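Urnach publishes equipment plan for hand-held gripper program in Drimville

DRIMVILLE, Nov 25, 2021 – Urnach, a company which develops handling software for robot arms, today announced its equipment plan and budget for the coming year. The plan covers the purchase of 18 hand-held gripper sets for the Drimville office, and also the spare parts, chargers and harnesses which are necessary to keep the sets in daily use.

The hand-held grippers are used by people in ordinary rooms. The recordings made with them are then used to prepare the software for the robot arms of our customers. Until now Urnach has bought this equipment in small orders, when a team asked for it. From February all orders will go through one plan, with one supplier contract and one list of approved parts. 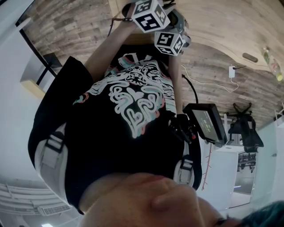

The budget is divided into two parts, the grippers themselves and everything that the operator wears or connects. In earlier years the second part was not planned separately, and it was often paid from the travel money of the teams. A working set is more than the gripper in the hand. The operator also wears a harness with gray straps and black buckles over the normal clothes, a small display is mounted at the side of the body, and a black cable goes from it along the arm. Each of these items has its own price and its own delivery time, so the new plan gives to each one a separate line.

"We compared offers for the grippers very carefully, and then we waited five weeks for cables," said Banafsheh Abbasi, head of equipment planning at Urnach. "For the next year I want that a set arrives complete. If one part is missing, the set stays in the box and the team cannot begin."

The supplier for the gripper sets is Ahmadpour, which was selected after a comparison of 5 offers. The contract includes delivery in two groups. The first group will arrive in February and the second group after the first one has been tested and accepted by the Drimville team. Urnach can change the number of sets in the second group without additional cost, if the request is sent 17 days before the shipping date.

The plan also includes a stock of replacement finger pads and printed markers. Both are small expenses, but they have to be ordered in the same version as the original parts, otherwise the measurements from older and newer sets are difficult to compare. Ahmadpour has agreed to keep the present version available for the full period of the contract.

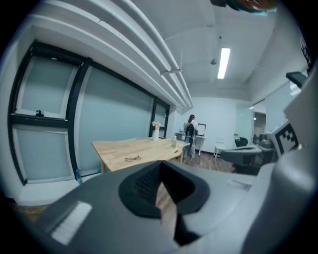
Harnesses will be bought in three sizes. The operators in Drimville tested the samples during their usual work and wrote their comments on a common form, and these comments were used for the final order. The inventory will be managed with Zalton, the asset register which Urnach already uses for its office computers. Every gripper, display and charger will receive its own number in Zalton, together with the date of purchase and the date of the next check.

No new rooms will be rented under the plan. Training for new operators will be given by the present team and is included in the budget as working hours.

About Urnach

Urnach develops software for robot arms which pick up, move and put down objects. The company has its office in Drimville.

Contact

Banafsheh Abbasi, Equipment Planning, Urnach, Drimville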